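4. Loading a film and getting sound and subtitles right

Do section 3 first. Player on, projector on, both on the same input. If the screen says NO SOURCE go back to 3.2.

4.1 Copy the film over

1. Plug the drive into the left port on the Tresik. Right port is for updates only.
2. Wait for the green light. Solid, no blinking.
3. Library > Import > pick the folder. The whole folder, not just the video file, or you loose the subtitles.
4. Press OK and leave it alone. A full length feature can take 90 minutes from an older drive.
5. Eject before you unplug. Menu > Drive > Eject.

Note: folder names over 244 characters get skipped with no warning. Festivals love long folder names. Rename on a computer first.

Caution: do not pull the drive while the light is blinking. You'll have to import the whole thing again and sometimes reformat.

4.2 Check the picture shape

1. Play the first couple minutes. Don't trust the logos, they're often a different shape from the film.
2. Faces too wide? Display > Shape > As Supplied.
3. Black bars on all four sides: Display > Zoom > Fit Width. Go slow with zoom, it eats the subtitles at the bottom.
4. Save as a preset. Name it after the film, so the next person can find it.
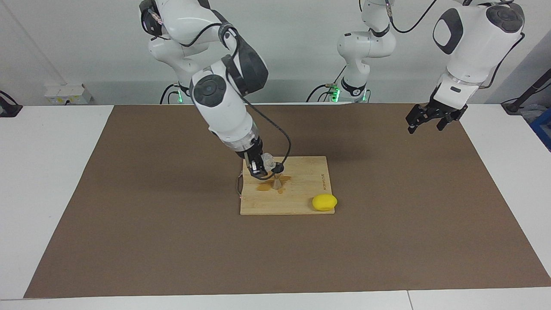
Fig. 4-1. Lemon on a cutting board, brown mat.

4.3 Sound

1. Audio > Tracks. Pick the original language unless your program says dubbed.
2. If there is a track marked Commentary, hide it (Audio > Tracks > Hide). Cinzia Amato once ran the whole first reel of Pellegrini with the director talking over it.
3. Set level to 2 and come up from there. Quiet dialog scene first, then the loudest scene you can find.
4. Walk to the back row and listen. Then adjust again.

Caution: never test at full level with people in the room.

4.4 Subtitles

1. Subtitles > Source > In Folder.
2. Choose the language. If the list is empty the file name doesn't match the film. Rename so both are identical up to the dot.
3. Jump to the last scene and check the timing there too. Fine at the start, late at the end = wrong frame rate. Subtitles > Timing > Match Film.
4. Strange symbols where accents should be: Subtitles > Text > Auto. Still bad, get a new file from the distributor.

Note: white text on snow or bright sky is hard to read. Turn on Outline. Si-woo Ha's notes for Nina have the settings we used, see the August folder.

4.5 Before doors

Preset loaded. Volume set. Subtitles on. Screen saver OFF, its on by default after every update. Remote in the booth and not in your pocket. Cue to the first frame and hit Pause, then Lock.

To unlock hold Back and OK togehter until the padlock goes away. Continue to section 5, Intermission and restart.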